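What Is a Kitchen Sink Made Of?

A sink is a bowl set into a counter. Many are stainless steel, a metal that does not rust easily. The faucet lets water in and the drain lets it out.

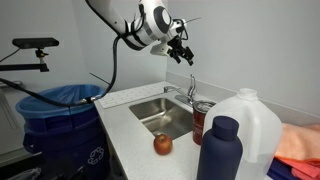
An apple by the sink, with a recycling bin beside the counter.

Tiles often cover the wall near a sink. They are hard and smooth, so splashes wipe off. The thin lines between them are called grout.

Look for the drain at the bottom of the next sink. Its round strainer catches bits of food – a pea, a piece of peel – before they go down the pipe.

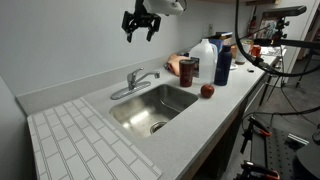 Page last changed: Thu 8 November

A faucet with one lever does 2 jobs. Lift the lever for more water. Turn it to the side to make the water warmer or cooler.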